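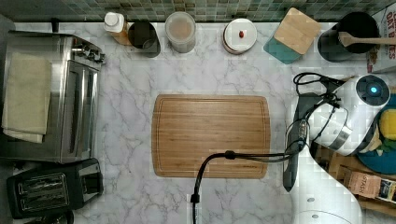
Category: Kitchen Care > Counters and Boards

Bamboo boards on marble: FAQ

What does the groove on the board do?
It holds juice from meat and fruit. Keep the grooved side up for carving.

Can the board stay next to a toaster oven?
Yes, with a gap on the side facing the door. Continuous heat dries bamboo and can open the glue lines.

How is the board oiled?
Apply food-grade mineral oil, wait 30 minutes, wipe off the excess. Repeat every March and whenever the surface looks pale.

Can a towel be kept on top of the oven?
Only while the oven is off and cool. Remove it before switching on. 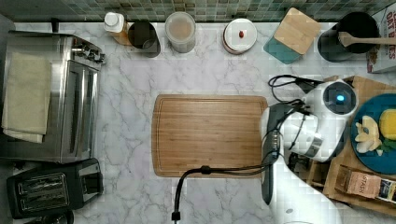
Which canisters suit the back of the counter?
Lidded ones for flour and other dry goods. Open crocks are for utensils.

Updated 2025-01-19 by Felicja Duda

Related
Sealing marble: the Merrick method
Cleaning grout in mosaic tile
Crumb trays and when to empty them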